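11 November 2022

Glue humidity trial, Rakbridge batch. Opened the second tub of hide glue this morning and mixed it the same as the first, 13 parts water by the small scoop. Held the pot at 140 F until noon. The first tub set up slower than I wanted in April and I blamed the room, so this time the hygrometer stayed next to the clamps.

Room read 67 percent at start. Cut 90 maple test strips from the Herkitz offcuts, planed one face only, and glued them in pairs. Open time was short on the thin coats. The thick coats skinned over but still grabbed when pressed — squeeze-out was ugly on most of them.

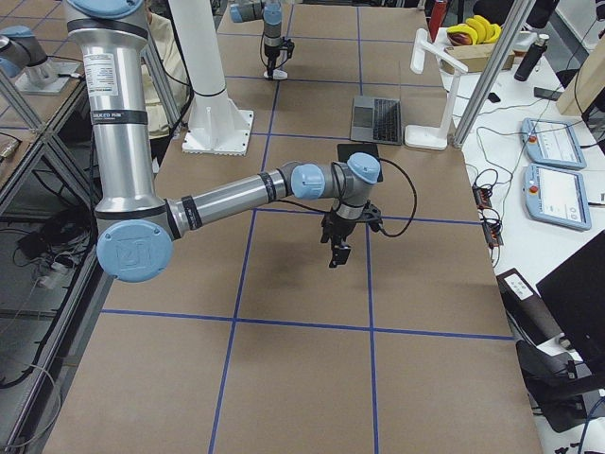
Reply penciled in under the morning notes: the Luvness scale drifts when the heater is on, so weigh the dry glue again before trusting the ratio. Also asks whether the strips were wiped with a damp rag first. They weren't.

Reweighed after lunch with the heater off. 212 grams, against 205 on the label I wrote earlier. That makes the mix thicker than planned. Leaving the pairs clamped over the weekend and breaking them Monday. Need more wax paper, and the Montoya clamps want their pads replaced.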